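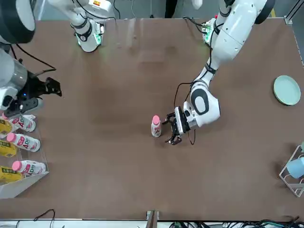
**What is the Limness tray used for?**

The Limness is a clear acrylic tray for small drink bottles and packaged snacks, and it stands on a table, a counter or a wide shelf. Bottles are laid on their sides and stay where you put them.

# Limness angled display tray, clear

We have made the Limness in our workshop in Rotcombe for several years now, and it is still the tray which our customers ask for most. It was first drawn for a canteen that wanted to show small yogurt drinks near the cash desk. Standing bottles were knocked over each time a guest reached behind them for the last one. With the bottles lying down, this problem became much smaller, and the guests could also read the labels better.

The walls and the shelves are transparent and set at an angle. You see the goods from the front and from above, and very little of the tray itself. It has no printed logo. Many of our customers have their own colors in the room and do not like that a tray brings another one.

## What fits inside

The tray is intended for single-portion bottles of the small type, with a screw cap or a foil lid. Packaged bars, biscuits and small pouches go in too. You can mix them. A row with a bottle, then a packet, then a bottle again looks good on a breakfast table, and the packets keep the bottles a little apart from each other.

Please measure your bottle before you order. The inner width of one shelf is 73 mm, and the bottle should have some air on both sides so that the fingers can go in. If the bottle is too tight, people pull on the cap and the whole tray moves with it.

Not suitable:

- large bottles of water or juice
- glass bottles, because acrylic is scratched by the bottom edge of the glass
- cups without a lid
- anything which comes directly from the oven or the dishwasher

Fresh fruit is possible, but round fruit rolls to the lower side and then the tray looks half full. For fruit we recommend the Hoarau bowl from the same series.

## Opened and empty bottles

The Limness is a display tray and should be filled only with closed bottles. We are asked from time to time whether it can serve as a return tray as well, placed at the other end of the buffet.

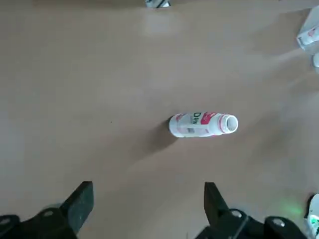
It can, if you accept some more cleaning. A bottle without its cap should lie with the neck on the higher side, otherwise the last drops run down along the wall and dry in the corner. Dried milk drink in an acrylic corner is not pleasant work. For return trays we sell a loose liner in soft plastic, which you take out and rinse under the tap. The liner is milky in color and is not meant for display.

Keep the return tray and the display tray separate, also when both are clean. Small scratches come quickly on a tray in which people drop things, and on the display side you will see them.

## How to place it

Put the tray on a flat and dry surface. On a smooth tabletop, use the four feet that come in the bag. They are self-adhesive, and the table and the tray must be free of grease before you stick them. Press each foot for a few seconds and leave the tray for one hour before filling.

Most customers put it at the left or right edge of the table, with the open side toward the middle. The rest of the table is then free for plates. If guests take from both sides of the table, two trays back to back work better than one tray in the center.

Direct sun is not a danger for the acrylic, but the drinks will not like it. A strong lamp from above gives reflections on the angled walls. Move the lamp or turn the tray a little until the labels can be read.

## Filling

1. Wipe the tray with a soft cloth.
2. Begin with the lowest shelf.
3. Lay the first bottle on its side with the label up. Decide now in which direction the caps look, and keep this for all bottles.
4. Add the packets between the bottles, if you use them.
5. Go to the next shelf and repeat.
6. When you refill during service, take hold of the body of the bottle and lower it into the tray. Do not let it fall from the top edge. 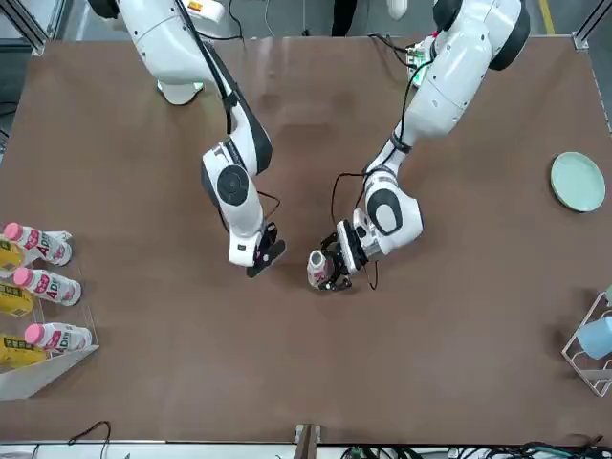 ## Cleaning

Lukewarm water, a few drops of washing-up liquid and a microfiber cloth are enough. Rinse well and let the tray dry upside down. Do not use alcohol, window cleaner or the rough side of a sponge. Alcohol makes fine cracks near the glued joints; they cannot be repaired and are not covered by the warranty.

The tray must not go in the dishwasher. We know it is printed on the box, on the leaflet and also here, and still we receive every year some trays with a shape that we did not give them.

## Technical data

| | |
|---|---|
| Material | clear acrylic, glued joints |
| Length | 486 mm |
| Depth | 200 mm |
| Inner width of a shelf | 73 mm |
| Feet | 4, self-adhesive, in the bag |
| Order number | 3,812 (write it without the comma in the order form) |
| Assembly | none |

The earlier model, sold under the name Kosley, had straight walls and a shorter shelf. Liners for the Kosley do not fit in the Limness. If you are not sure which one you have, look at the walls: on the Limness they are angled.

## Delivery and returns

The tray is packed in a double carton with a protective film on both sides of each wall. Please remove the film only when you are sure that you want to keep the tray. A tray without film can be returned only if it arrived damaged, and in this case we ask for a photo of the carton too, with the shipping label readable.

Single trays are sent by parcel post. For a hotel or a chain of canteens we send on a pallet, and then the date is agreed by telephone. Orders received in October are sent together with the Hoarau bowls if you order both, so you pay the shipping one time.

Spare feet and liners are always in stock. Spare shelves are not sold separately, as they are glued into the walls and cannot be changed at home.

Page updated 10 Oct 2026. The price list is on request from the Rotcombe office.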